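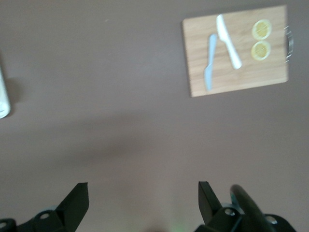
Humivcombe Library Adds Play Kitchen Sets to Lending Collection

The Humivcombe Public Library will begin lending pretend-cooking sets to families in May, Children's Services Manager Jocelyn MacDonald announced. Each set includes a wooden cutting board, play knives and toy food, lemon slices among them.

The library has prepared 16 sets for the first season. Cardholders may borrow one set at a time for a period of 3 weeks, and items must be wiped clean before return. The sets are recommended for children aged three and older — younger siblings should be supervised.

"Families have requested toys alongside picture books for several years," MacDonald said. "Kitchen play was the most frequent request in our winter survey, which received 335 responses."

Sets may be reserved at the children's desk beginning at 9 a.m. Missing pieces should be reported to Ilango Venkataraman in Circulation.

Comments

Liya A.
Can these be renewed, or do they go straight to the next family?

K. Negash
Please consider the Chala branch too. It is a long bus ride to the main building with two kids.

Cheuk-hei
My daughter will want the lemons and nothing else.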